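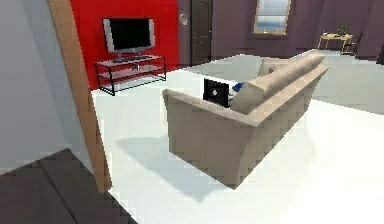
Living room, sofa and TV stand, laptop on the near end of the sofa. Rendered.

Dretau Home Episodes: README and labeling rules

Version 9. Last changed 12/09/2021. Maintained by Yae Kinoshita (rules, labels) and Fiachra Dolan (simulator, export scripts). Send corrections to either one.

What is in the package

Dretau is a set of simulated home episodes for a mobile robot with one arm. Everything was rendered. There are no real homes and no real people in it. Each episode is a task string, a stream of images, the joint and base log, and one label file. The scenes were built by Ostside and the tasks were written at Nernetti. The older Egan scenes are not included in this version and should not be mixed in, because their object names follow a different list.

Most of this file is rules. They cover how episodes are recorded, how labels are written, what must be left blank, and what you may claim if you train on the set. If you only want to load the data, go to the section on files near the end.

Who the rules are for

They apply to anyone who adds episodes, edits labels, or publishes a result using the set. People who only read the data do not have to follow the recording rules but should know them. Several odd things in the label files make sense only if you know the rule behind them.

Recording rules

R1. One task per episode. If the operator changes the goal partway, stop and start a new episode. Do not edit the task string afterward to fit what the robot did.

R2. Keep failed episodes. Mark the outcome as failed and leave the log as it is. Do not trim the end so that the failure is not shown.

R3. Do not move scene objects by hand while an episode is running. Moving them between episodes is fine. Save the new layout first.

R4. The base must be stopped before the arm leaves its travel pose. The simulator will let you do both together and the physics will usually survive it. We do not accept those episodes. People copy what they see in training data onto real machines, and a real base should not be rolling while the arm reaches over a counter.

R5. Base speed stays at or under the indoor limit in the config file. Do not raise it to save time on long hallway moves.

R6. Contact with furniture is logged as contact, even if it is light and the task succeeds. Contact with walls is the same. If you are not sure whether there was contact, read the contact log. Do not decide from the images.

R7. Camera mounts are not leveled. Tilted views are part of the set, and you should not rotate images during export to make the floor look straight. Fiachra tried this in August on a copy of the set and it broke the match between the images and the pose log.

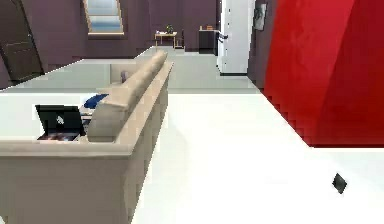

Tilted living room view. Sofa at left, red panel at right. No robot parts visible.

Labeling rules

L1. Label what is in the image. The scene file knows the name of every object in the room, but the labeler is not given the scene file. If a small dark object on the floor could be a tile, a coaster or a block, the label is "small object, unknown". It stays that way even if you find out later what it is.

L2. Names from the scene file go in a separate field called scene_name. Never copy scene_name into label. The difference between the two fields is one of the things people use this set for.

L3. An object that is partly hidden gets a label if you can tell what it is from the part that shows. Set the hidden flag. Do not guess at the size of the rest.

L4. For anything on the floor, set the floor flag. It does not matter how small it is. The floor flag is used to check for driving hazards and it is the one we get the most corrections on, so please check it twice.

L5. Do not write a use for an object. "Cushion" is fine. "Cushion for guests" is not. The same goes for owners.

L6. Materials are optional. If you write one, it has to be clear from the image. Rendered surfaces are flat and smooth and often look like several things. "Light surface" is an acceptable label.

L7. Do not write what the robot is going to do next. One image does not show it. The action log has that, and it is lined up by step number.

L8. Robot visibility is its own field and has to be filled in for every image. The values are none, part, and full. A part includes the gripper housing, any section of the arm, a marker plate, or a piece of the base. If you can't tell whether a dark shape at the bottom of the image belongs to the robot, write part and add a note.

Near-surface images

Cameras sometimes end up very close to a wall, a door or a piece of furniture. In the first versions these images were deleted. We stopped doing that. A robot in a home will get these views, and a model that has never seen one tends to give a confident and wrong answer.
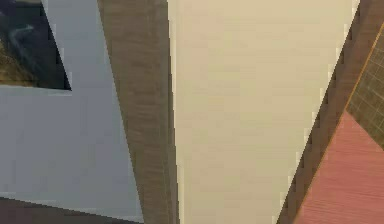 Near-surface view. Flat planes only, no complete object outline. Object list left empty.

Rules for these images:

N1. If no complete object outline can be seen, set near_surface to true and leave the object list empty.

N2. Colors and textures may go in the notes field. "Cream panel between two brown strips" is a good note. "Refrigerator door" is not, unless the image shows it is one.

N3. Do not borrow from the image before or after. Labelers see images out of order for this reason, and if you happen to remember the episode, ask someone else to take it.

N4. Never drop a near-surface image from the test split. You may drop them from your own training copy if you say so in your report.

N5. Jagged or stair-stepped edges are a rendering effect. Do not log them as damage or as a shape of the object.

There was a long argument over N1. Yae wanted a one-word best guess, with a confidence number next to it. Fiachra wanted the list empty. We tested both on a small batch and the guesses from two labelers matched so seldom that the field was no use to anyone. The list stays empty. The test batch is in the extras folder if you want to look.

Counter and table tasks

The arm is used mostly at counters. These episodes have the most objects and also the most places to go wrong.
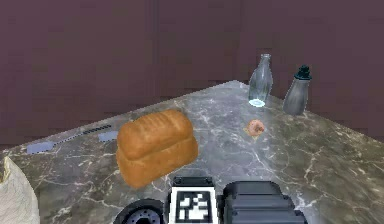
Counter view. Gripper housing and marker plate at the bottom edge. Robot visibility: part.

C1. Before the arm leaves its travel pose, the operator checks the path to the target item for other items. Glass gets extra room. The config file has a clearance value for it, and the planner should be set to refuse a path that goes under that value.

C2. Knives, and anything long and thin that resembles a knife, are treated as knives. The label may say "utensil, knife-like" if you are not sure. The planner class is still sharp.

C3. The robot does not pick up sharp items in this set. There is no task string that asks for it. If you add one, it will be sent back.

C4. The closest item to the gripper is not automatically the target. Take the target from the task string only.

C5. Food items are labeled by general type. Bread, pastry, fruit. If you can tell more than that, put it in the notes.

C6. A bottle is labeled bottle whether or not you can see into it. Do not write full or empty unless a liquid line is plain to see.

C7. The marker plate on the robot must not be painted over, blurred or cropped. It is used for checking the camera position. If you need images without it, make your own copy and say that you did.

C8. Release height is measured from the counter surface. Drops from above the limit are logged as drops, even if the item lands upright.

Checking

Every label file is read by 2 people. The second reader does not see the first reader's notes until both are done. Where they disagree, the vaguer label wins. This loses some detail and we know that. A missing detail is easy to add later, while a wrong one gets copied into other people's work.

In the last full check, 19 label files were sent back. Of those, 13 had the floor flag missing. The rest were mostly L5, with a couple of rotated exports that should not have been possible after R7 but were. The export script now stops with an error if the image size does not match the config.

What you may say about results

Say that the data is simulated, in the first paragraph and not in a footnote. Say which version you used. If you changed or dropped images, list how.

Do not use results on this set as evidence that a real robot is safe to run around people. There are no people in the scenes and nothing here tests for them. A clean contact log in the simulator means that the simulator found no contact.

Do not report one success number for the whole set. Split it at least by room and by base or arm task. The living room episodes are mainly driving and the counter episodes are mainly reaching, and a single average of the two hides more than it shows.

Files

episodes/ one folder per episode, with images, log and label file
scenes/ saved layouts, including the changed ones from R3
config/ speed limit, clearance values, release height
extras/ near-surface test batch, old rule versions
tools/ export script and checker

Run the checker before you send anything in. It takes some minutes on a laptop. It catches missing fields and bad flag values. It does not catch wrong labels.

Known problems

Shadows in some living room layouts end in a hard straight line. Leave them alone.

Bright floors are washed out in places and small pale objects on them may be missed. If you find one, send the step number.

Television screens are always off. We have no episodes with a lit screen.

Some picture frames and wall fixtures are too small to identify at this resolution. They are labeled "wall item" throughout.

The step counter skips one value when an episode is paused. The log and the images skip together, so they still line up.

Changes in this version

C2 was reworded. It used to say "knives" only, and labelers were leaving knife-like items in the general class.
N3 added.
Egan scenes removed from the package.
Robot visibility is now required. Old files without it will fail the checker.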